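Weltbridge, May 2023

# The battery door is part of the product

Product reviews cover the screen, the buttons, the range, and the price. They rarely cover the battery door. My position is that the door deserves a line in every specification sheet, and that the absence of such a line has let manufacturers ship some very poor doors.

The door has a simple job. It retains the cells, keeps pressure on the contacts, and comes off when the cells are spent. It does this perhaps twice a year for the life of the device. Few parts of a household product are handled so seldom and depended on so completely. When a door tab breaks, the electronics behind it are usually fine, and the device is held shut with tape until someone loses patience and replaces it.

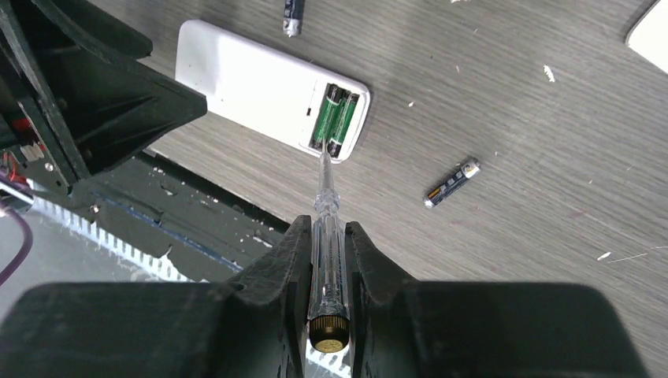
*White remote control, back cover removed, two green AA-size cells side by side.*

I kept the intake log for the Multow repair bench through last January. It holds 185 entries for battery-powered devices. In 28 of them the only fault was the door: a snapped tab, a stripped screw, or a missing cover. A further 30 had contact corrosion, and in most of those the owner had put off changing the cells because the door was hard to open. I don't claim that one bench in one town is a survey. It does suggest where to look.

## Tabs

Most doors are held by a single flexible tab molded into the cover. A tab is cheap and needs no tool. It also concentrates bending at its root, and the root is often a sharp inside corner. A small radius there would spread the stress and extend the life of the part. The change adds nothing to the cycle time of the mold and almost nothing to the weight of the part. Designers know this. It is left out when the cover is drawn late in the project by whoever is free.

Valeriano Requena, who drew injection-molded housings for most of his career, disagrees with me on this point. His view is that the tab fails from misuse: people pry at it with a knife, or press down while sliding. I accept that they do. A cover that gives no sign of which way it moves will be pried at. An arrow molded into the surface settles the question, provided it is deep enough to be found by touch. 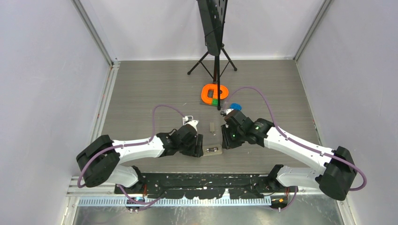

*Pale wall panels with aluminum edges over a gray wood-grain floor.*

## Screws

Toys and anything using coin cells are a separate case. A screw keeps small fingers away from the cells, and I would not remove that protection from any product a child might reach. My objection is to the screws themselves. The common choice is a small self-tapping screw driven into bare plastic. Each time it is removed and replaced, there is a chance that it cuts a new thread across the old one. After several changes the hole is worn out and the screw turns freely, so the safety feature has been lost through normal use.

Three changes would fix most of this:

- a metal insert in the boss, so the screw runs in a real thread
- a captive screw that stays in the cover when loosened
- a drive size printed on the cover

The third costs the least and would prevent the most damage. A driver one size too small will turn the screw once or twice and then round out the recess. Defne Ağca at the Multow bench has asked owners to bring in whatever tool they last used, and the answers include a fruit knife, a nail file, and a key.

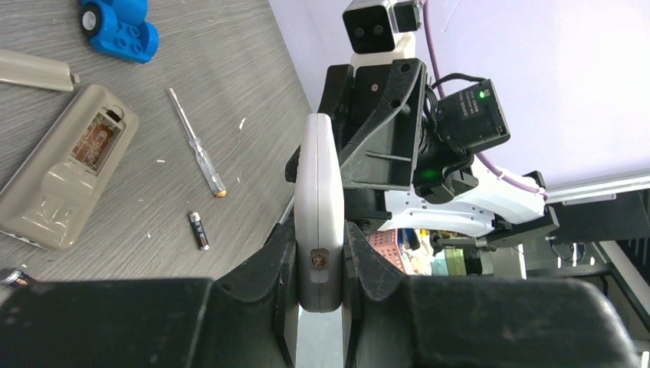
*Light gray plastic piece, small metal screw set in a shallow recess.*

## The cost argument

The usual reply is cost. A threaded insert has a unit price and an installation step, and a maker shipping in volume will count both. This is a fair objection to the insert. It has little force against the radius, the arrow, or the printed drive size – all three are one-time changes to tooling or artwork.

There is also a cost on the other side of the ledger, and the maker does not pay it. Zerrin Karaca tried to buy a replacement cover for a wall thermostat and was offered the whole unit. Hüsnü Çınar found a cover for his kitchen scale, but it was sold only with the lower housing attached. A cover is a separate molding with its own part number inside the factory. Selling it as a spare requires a bag and a shelf.

I would ask for 2 entries on the specification sheet: the expected number of open-and-close cycles, and the spare part number of the cover. Neither needs a new law. A large retailer could require both from its suppliers as a condition of listing.
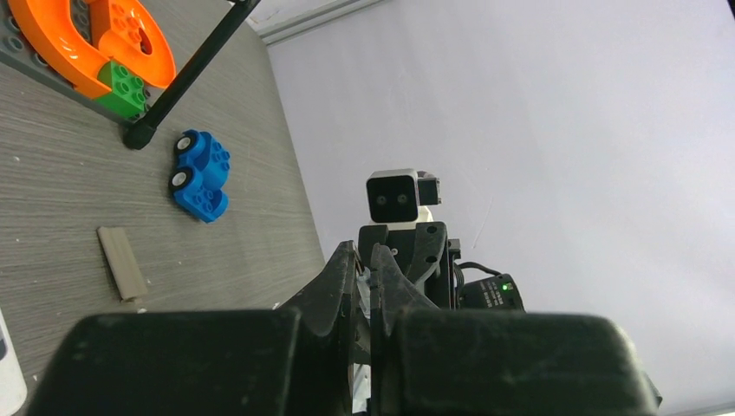 *Gray wood-grain tabletop, plain wall, and a camera module with two small lenses.*

Silviu Grecu has suggested that the problem will disappear as more devices move to sealed rechargeable packs. It will change form. A sealed pack has no door to break, and it also has no cheap way to renew the cells when they wear out. Until that is solved, I would keep the door and have it drawn properly, with the tab root and the screw boss checked before the tooling is ordered.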